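# Using colored paper as placemats without staining a light tabletop?

**Posted by Kornél Szabó**

Hello everyone! I'm putting together a long lunch for my mother's 69th birthday in May, and I've gotten it into my head that every place should have a sheet of bright paper under the silverware instead of a cloth mat. We're going to be a mixed crowd (cousins, two neighbors, a few small children who treat any tablecloth as a napkin) and I really don't want to spend the following morning soaking linen. Paper I can fold up and throw out, and the colors are so much more cheerful than anything in my drawer.

My table is a pale off-white one with a light wood-grain pattern, and I'm a bit protective of it, even though it already has its share of faint marks and scuffs. I've been trying the magenta first, because it's my mother's favorite and because polished silverware looks wonderful on it.
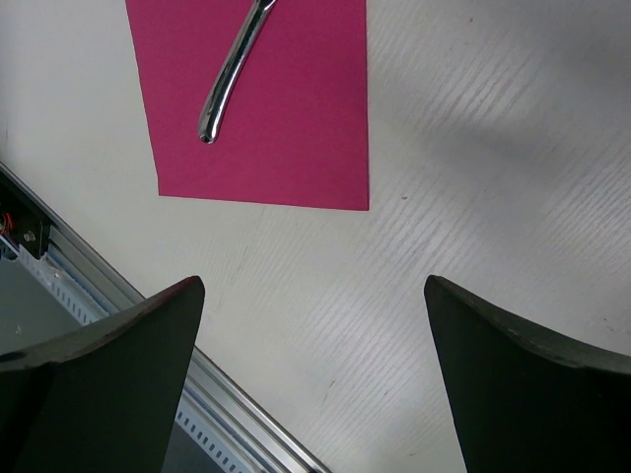 Will colored paper leave dye on a light tabletop? It can if it gets wet and stays wet, so test a damp scrap in a corner you don't care about, and wipe up spills under the sheets as soon as you see them.

So much for what my sister-in-law and I worked out over the phone, but I'd still like to hear from people who've done a whole meal this way. Mostly I'm wondering about the children's end of the table, where there will be lemonade and no mercy. Should I put something underneath? And how do you keep the sheets from sliding every time someone picks up a spoon? I tried little rolls of tape and they left a gummy spot that took me half an evening to rub off.

Thank you in advance, and sorry for going on so long. I get like this before a party.

---

**Fleton**

What a lovely idea, and please don't apologize, I'm the same way! I've done paper mats for years, first for the kids' birthdays and then for practically everything, and the biggest one was a garden lunch with 53 places, where I cut every sheet myself at the kitchen counter and swore I'd never look at a pair of scissors again. (I did it again the next summer, of course.)

For your lemonade end, I'd put a sheet of baking parchment under each colored one, trimmed a little smaller so it doesn't peek out. It slows a spill down long enough for somebody to grab a towel. It won't hold back a whole glass, so keep a cloth on the back of a chair and tell one of the older cousins it's their job. Construction paper is the worst for bleeding in my experience. The thicker cardstock behaves much better, and it doesn't curl up at the corners when the room gets warm either.

For the sliding, skip the tape. A dab of plain water sounds clever, but that's how I turned a bench pink, so please don't! What I do now is use bigger sheets and let the dinner plate sit on them as well. The weight of the plate holds everything, and your silverware stays put next to it. If you only want paper under the silverware, a tiny pea of that reusable putty for hanging posters will do it, but press it on the paper first and lift it off the table slowly afterward.

One more small thing. Fingerprints show terribly on shiny silverware when there's a strong color beneath it, so give each piece a last rub with a dry dish towel after you've set it down and hold it by the edges. And if the worst happens and you do get a pink smudge, try dish soap and warm water before anything stronger. Mine came off the kitchen table on the second go. The bench was bare wood and is still pink.

I hope your mother has a wonderful day!

---

**Vass**

Just get vinyl ones. Wipe them, done. I've had the same set for 7 years.

---

**Brurkano**

I agree with Fleton about the cardstock. I'd only add that you should cut a few spares, because somebody always sets a serving dish down on the wrong spot and then you have one greasy mat in the middle of a nice table. Leave the wet ones until the glasses are cleared, but no longer than that. I went and had coffee on the porch once and came back to a purple rectangle, which took two rounds of baking soda paste and a good deal of muttering.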